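Vondbridge Adult Learning
Product Photography for Small Sellers
Handout 4: Backgrounds and light-coloured goods

Course tutor: Vesela Halilović

Last time we looked at window light and at where to put the table. This handout covers what goes behind and under the object. Read it before the practical, and bring one pale item from home, such as a mug, a candle or a folded towel.

1. What the background does to exposure

A camera on automatic tries to make the whole picture come out as a middle grey. Against white paper it lets in too little light and the paper turns dull. Against black cloth it lets in too much, and a pale object loses its surface detail first. Glazed pots are the usual casualties.

The cure is exposure compensation, the plus/minus control. Start at plus one for a white background and minus one for a black one, then check the brightest part of the object on the screen. On a phone, tap the object and slide the brightness up or down.

2. Choosing cloth or paper

Paper gives a clean, even tone but creases easily and marks at the first touch. Cloth lasts longer. Velvet and heavy felt swallow light well. Cotton sheeting is cheaper, though it shows fold lines unless it is ironed and hung the night before. Shiny fabric is best avoided at this stage.

Leave a gap between the object and the cloth. With the cloth further back, less of your light reaches it and any creases fall out of focus. Arnar Kjærgaard's notes from the January course suggest 96 cm, and that works well on our tables.

3. Pale objects on dark surfaces

A dark surface gives a white object a clear outline, but it also shows every crumb and hair. Wipe it down between shots. If the lower part of the object looks heavy, lay a sheet of white card under it to throw some light back up.
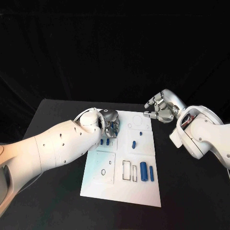
Side light is kinder than front light for this work. It leaves a soft shadow on the far side and lets the curve of a handle or rim show. If the shadow is too deep, hold a piece of card on that side and move it closer until you can see detail again.

4. For the practical

Work in pairs. Photograph your item on white, then on black, at three compensation settings each. Keep all the files, including the bad ones — we will compare them on the large screen.

Reading: Doucette, chapter 11, and the worksheet on page 31 of the course pack.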